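Before you start: pull the fridge out from the wall, unplug it, and accept that you will meet some dust.

## 1. Clean the coils

Vacuum the grille with the brush tool, then go back over it with a dry paintbrush. Ours at the Westton Street break room hadn't been done since June, and it came off in one piece, like a hat. Natalia Rosales wanted to keep it. She was outvoted.

## 2. Test the door seal

Shut the door on a dollar bill and tug. If it slides out easily, wash the gasket with warm water and dish soap and try again with the same dollar. A twenty gives the same result and tends to disappear.

## 3. Load it so the air can move

Cans and bottles go upright, labels out, one kind to a row. Leave a gap at the back wall. Warm stock goes behind cold stock, a rule Booker Haddad has heard 11 times and regards as a suggestion.

## 4. Set the dial and leave it alone

Start in the middle and wait a full day before touching it again. Put the thermometer in a glass of water on the center shelf.

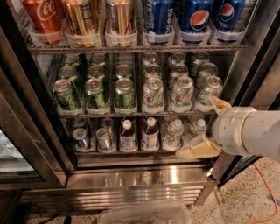 ## 5. Write the date on tape

Stick it inside the door: Mar 9, 2022, in our case. Next cleaning in June, allegedly.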